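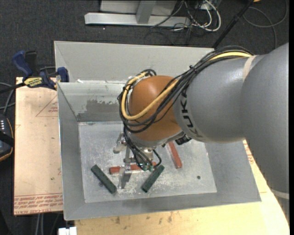 Filcombe block drive passes its spring goal

FILCOMBE, Tuesday, June 9, 2020 - If you have little ones at home, or have ever stepped on a toy in the dark, you will be glad to hear that the Filcombe block drive has done rather better than anyone dared hope. The drive began in March with a modest goal of 700 painted blocks for local play groups, and as of this week the tally stands at 3000, with more still waiting to be sorted at the Orel workshop on Norkow Street.

The sorting is the slow part, as anyone who has ever tidied a playroom will know. Red goes with red and green goes with green, and the long blocks are kept apart from the short ones so that every set comes out fair. Each finished set holds 44 blocks and a little cloth bag to keep them in - the bags were sewn by families in Sengar, who have been wonderfully generous with their fabric scraps.

So far 46 play groups have put their names down, from the big one by the library to a very small one that meets in a converted barn. The first sets will go out as soon as the groups are ready to open their doors again, and there is still room on the list for others. Blocks in any color are welcome, chipped paint and all, and can be left in the crate by the workshop's side door any weekday before supper.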